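Gripper finger wrap, kitchen task (Dillden robotics club) 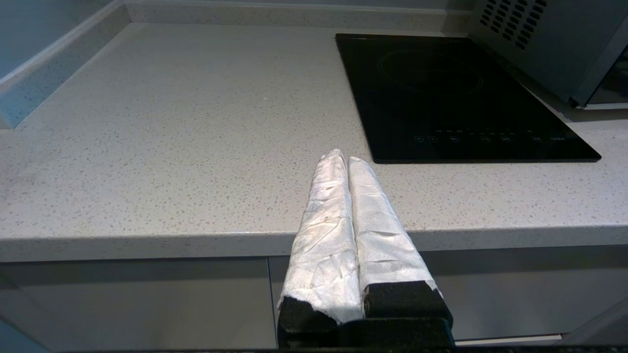
thilini_g wrote:
What are other teams using to stop the fingers slipping on pan handles?

macaulay_n wrote:
We use self-adhesive bandage from the chemist, one layer per finger, changed every Friday. Tape on its own went shiny on us within a week.

obaidul wrote:
I'd disagree with one layer. Ours wore through at the tips after 70 runs. Two layers lasted till the end of term.

macaulay_n wrote:
Two layers and you lose closing width. Our fingers stopped meeting properly and we couldn't pick up a teaspoon.

thilini_g wrote:
Teaspoon is worth 6 points, pan is worth 7, so I don't want to lose either. Our white wrap is creased and fraying where it meets the black bases. Does that matter?

obaidul wrote:
The creases don't. The fraying will catch on things. Trim it and start the wrap lower down.

rezaul_m wrote:
Have you recalibrated the closed position since wrapping? Fluson team didn't and their motor was pushing against itself all through the December heat.

thilini_g wrote:
No. Is that in the Prolterov software or on the board?

rezaul_m wrote:
Software, second tab. Close it slowly, then save.

macaulay_n wrote:
Check your approach height too. A thick counter lip like that one would have had our fingertips.

thilini_g wrote:
We come in 250 mm above the worktop and drop down from there. Will trim and recalibrate tonight, still staying with one layer for now.

obaidul wrote:
Take a spare roll with you then.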